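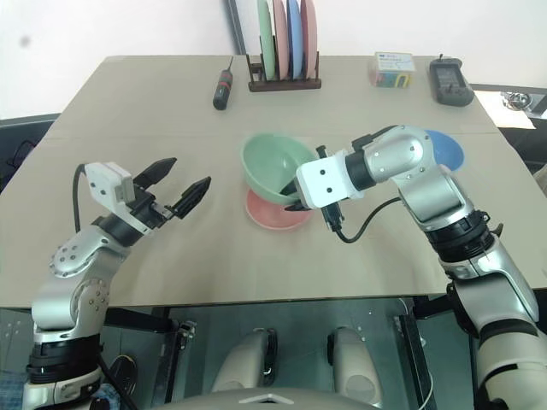
Monday, October 2, 2023

Balance notes, Parevus build 2152

Played the new build all morning with Seema Tomar. She took Warden, I took Stalker, then we swapped after lunch. Map was Stolbridge the whole time so the numbers would line up with last week.

The Stalker bleed is still too strong when it stacks with the armor break. Each one is fine alone. Together they take a Warden from full to dead before the second shield wall comes off cooldown. Seema tried saving the wall for the armor break and lived a bit longer, but then she had nothing for the leap.

Changes I made on the local branch:

Bleed now caps at 3 stacks, down from 5.
Armor break lasts 2 seconds less.
Shield wall cooldown is 18, was 24.

Ran it again with all of them on. Warden wins most straight fights now, which is too far the other way. Put the shield wall back to 24 and left the other two in. That felt closer. Stalker still wins if it gets the opener, and loses if the Warden sees it coming. I think that is what we want, but it needs group fights before I say so.

Frida Brøndum sent her notes on the Tistport siege. Healers are standing behind the gatehouse, where the ranged classes can't target them. Same spot she reported in spring. The wall there has collision but the stairs next to it don't block line of sight the way they should. Not a class problem, so I moved it to the map list and took it out of the healer thread. Please don't touch healer range until that is fixed.

Side note - the tooltip for armor break still shows the old duration. It reads from the text file and not the ability table. Changed it by hand for now.

Rosser's patch for the combat log works. Damage over time shows up under the right ability and I no longer have to add it up from the raw dump.

To do:
Group fights at Stolbridge, Stalker on both sides
Ask Seema if the leap feels late on her machine, it did on mine
Check bleed cap against bosses, they may share the same table
Stairs at Tistport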